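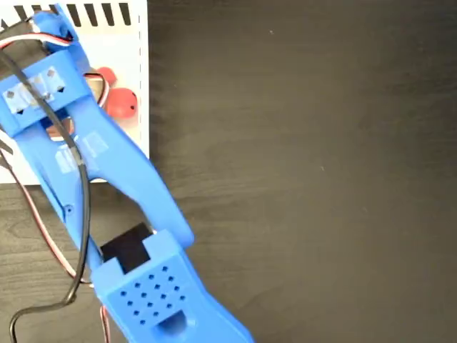

Figure 3. Tabletop with two red round objects on a white panel.

Filed under: Home and Interiors Research

4.2 Surfaces and small objects

Tabletops formed the largest group of surfaces in the Dodmont study, with 26 entries. Dark brown wood, as in Figure 3, was recorded by grain direction and by changes in tone across the top. Lighter streaks were noted separately from smooth, darker patches. Small items were listed by color and shape before any name was assigned. Where an item was partly hidden, only its visible portion was entered. Osei and Tawfik coded the entries independently and disagreed on 12 of them, mostly over the naming of round objects. These were reviewed by Tsikata.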